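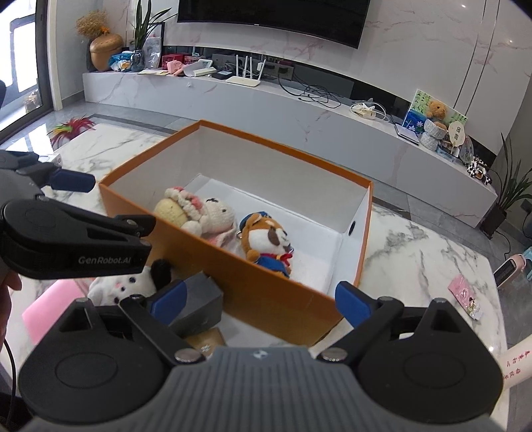 Packaging and Distribution II
Handout 5: Carton Volume, Fill Ratio and Billable Weight
Instructor: Paweena Chaiyaporn
Revised November 2025

1. Scope

This handout covers the volume calculations needed for the carton selection problem set. Pallet patterns and compression strength are treated separately in Handout 6. All lengths are in centimeters and all volumes in cubic centimeters unless stated otherwise.

2. Definitions

Internal volume (Vi). Length times width times depth, measured between the inside faces of the closed carton. Used for fill calculations.

External volume (Ve). The same product taken over the outside faces at the widest points, including any bulge. Used for freight calculations.

Product volume (Vp). The sum of the volumes of the items packed. For rigid rectangular items this is the product of three dimensions. For soft or irregular items it is the volume of the smallest rectangular block that holds the item without compressing it, unless the packing specification permits compression.

Fill ratio (F). F = Vp / Vi.

Void volume. Vi minus Vp. Void is filled with paper, air pillows or inserts, or left open where the specification allows it.

Students routinely mix Vi and Ve in the same formula. Label every volume in your working.

3. Fill ratio: worked case

The Jukton mailer has an internal volume of 3,638. An order has a product volume of 2,378.

F = 2,378 / 3,638 = 0.654
Void = 3,638 - 2,378 = 1,260

A second order has a product volume of 1,819.

F = 1,819 / 3,638 = 0.500
Void = 1,819

If the packing rule calls for a minimum fill of 0.60, the first order passes and the second must be tested against the next carton down. A passing ratio does not show that the items fit. Fit is checked dimension by dimension, longest item edge against longest internal edge first. An item 30 long will not go into a carton 25 long at any fill ratio (a diagonal placement is not accepted in this course).

4. Measuring

4.1 Take internal dimensions with the carton erected and the flaps folded out of the way. Keep the tape parallel to the edge being measured.

4.2 For an inside measurement with a pocket tape, either push the sliding hook against one wall and read at the other, or butt the case against the far wall and add the case length. Record which method was used.

4.3 Dimensions printed on a carton may be internal or external. Confirm with one measurement before using them.

4.4 Read to the nearest millimeter. Do not round until the volume has been calculated.

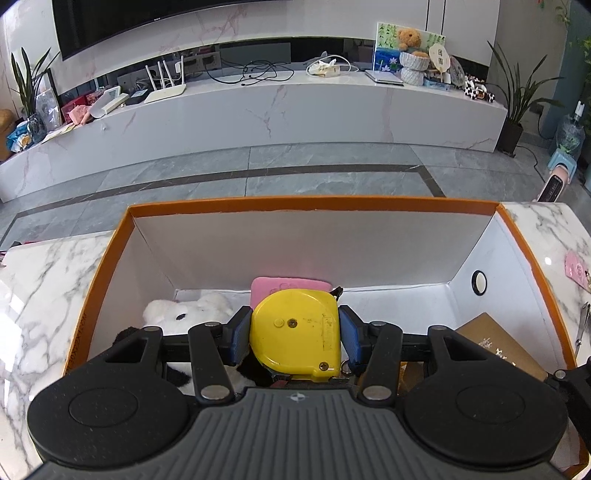 Figure 1. Tape measure with belt clip, over an open carton printed with its dimensions.

5. Error in volume

For small errors, the relative error in volume is approximately the sum of the relative errors in the three dimensions. Take a carton of 20.0 x 15.0 x 12.0, each dimension read 0.2 too large.

0.2/20.0 = 1.00 percent
0.2/15.0 = 1.33 percent
0.2/12.0 = 1.67 percent
Sum = 4.00 percent

Direct calculation gives 20.2 x 15.2 x 12.2 = 3,745.9 against a true 3,600, an error of 4.05 percent. The shortest dimension contributes most. When time allows only one repeat reading, repeat that one.

6. Cushioning allowance

Fragile items receive an allowance on every face before volume is computed. With 0.5 on each face, each dimension grows by 1.0. An item of 20 x 10 x 8 (1,600) becomes 21 x 11 x 9 (2,079), an increase of 29.9 percent. Use the enlarged figure as Vp. Do not add the allowance again as void fill.

7. Billable weight

Dimensional weight = Ve / D, where D is the divisor in the carrier contract. Use D = 5,000 cubic centimeters per kilogram in this course. Billable weight is the greater of dimensional weight and actual weight, rounded up to the next 0.5 kg. Compare first, then round.

8. Problems

8.1 A Talitden carton has internal dimensions 28.0 x 20.0 x 14.0. Find Vi and the fill ratio for a product volume of 5,100.

8.2 Board thickness is 0.3 on all six faces. Find Ve for the carton in 8.1, ignoring flap overlap and bulge.

8.3 The packed carton in 8.1 weighs 1.3 kg. Find its billable weight.

8.4 Repeat 8.1 with the depth misread as 14.4. State whether a minimum fill of 0.65 would be judged differently.

Submit working with units to Decha Sukprasert. Answers without labeled volumes receive half credit.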